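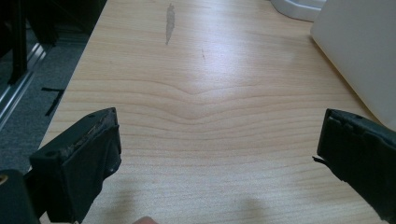 Tabletop, grain runs side to side with a wavy bit in the middle

tumadent_ridge
Got this table secondhand in Stistdale back in February. I want to put a hardwax oil on it before the kids ruin it. Can I sand with 120 first or should I start finer? The finish on it now is smooth and pretty shiny where the light hits.

plank8
Find out what it is before you sand anything. Could be veneer or laminate. Oil won't soak into laminate at all.

tumadent_ridge
Seller said solid. No paperwork.

henao_shop
Look at the edge and the underside. If the grain carries over the edge onto the end, you have solid wood. If there's a strip glued on, it's veneer or laminate. I wouldn't touch veneer with 120. I went through one on a desk in two passes.

plank8
Same here. 220 by hand, and stop when the old finish looks dull.

dokutico
I disagree with the 220. If there's factory lacquer on it you'll be there all weekend. Use a chemical stripper, then a light sand.

henao_shop
Stripper can lift the glue on cheap veneer. Try it underneath first.

dokutico
Never had it happen, and I've done 8 tables. But sure, test it.

tumadent_ridge
Checked underneath. There's a strip along the edge, so not solid. I'm leaning toward leaving the finish alone and buying a tablecloth.

plank8
Wipe-on poly over a light scuff would also work. Two coats, overnight between them.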